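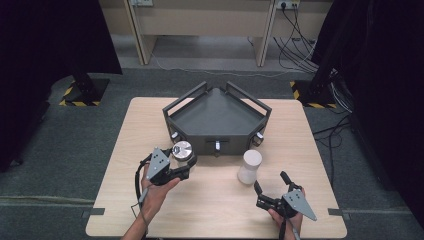
Cocina Trastau

Cocina Trastau es una organización benéfica que prepara y reparte comidas a domicilio para personas con enfermedades crónicas, convalecientes y mayores que viven solas en la ciudad de Nikstead. Es conocida sobre todo por su gala anual, la Noche de las Cucharas, una de las citas solidarias más animadas del calendario local y un auténtico escaparate de la música y el teatro de la región.

Historia

La organización nació en la cocina de una antigua escuela de hostelería del barrio de Barnari, donde la dietista Luminița Roman y el cocinero Renji Ichikawa empezaron a guisar para 20 vecinos recién salidos del hospital. Los primeros menús se repartían en bicicleta y constaban de una sopa, un plato principal y una fruta. La respuesta del barrio fue extraordinaria: en pocos meses se sumaron panaderías, huertos y una cooperativa pesquera que todavía hoy cede parte de su captura.

El crecimiento obligó a buscar un espacio mayor. El traslado al edificio Kaneko, un almacén de dos plantas junto al canal, permitió separar las líneas de cocina según las necesidades de cada dieta – baja en sodio, renal, blanda y sin gluten – y abrir un aula para familiares y cuidadores.

Servicios

Cada persona inscrita recibe comidas 5 días por semana, sin coste alguno. El menú se revisa con una dietista al comienzo y siempre que cambia el tratamiento. La entidad cuida mucho el sabor, y es fácil entender el cariño que despiertan platos como el guiso de lentejas con hinojo o el célebre pastel de pescado de Ichikawa, cuya receta figura en el recetario publicado por la propia casa.

Además del reparto, se ofrecen talleres de cocina terapéutica y un servicio telefónico de acompañamiento. Los perros y gatos de los usuarios también tienen su lugar: un programa aparte les lleva pienso a casa.

La Noche de las Cucharas

La gala se celebra en junio en el Teatro Barnari. Combina cena, actuaciones y una subasta de objetos donados por artistas, entre los que han figurado partituras manuscritas, vestuario de ópera y un memorable juego de marionetas. En cada edición se entrega la Cuchara de Plata a una figura de la cultura comprometida con la entidad. La han recibido, entre otros, la actriz Chie Aoki, que cantó por sorpresa al recogerla, y el director de escena Benedek Virág.

La edición más concurrida llenó 76 mesas y financió por completo la renovación de las cámaras frigoríficas.

Dirección

El 8 de febrero de 2025 asumió la dirección Baldur Arnardóttir, antes responsable de rutas de reparto. Su primer proyecto ha sido extender el servicio a las aldeas del valle, con una segunda cocina en preparación.

Véase también

Comida a domicilio
Nutrición clínica
Teatro Barnari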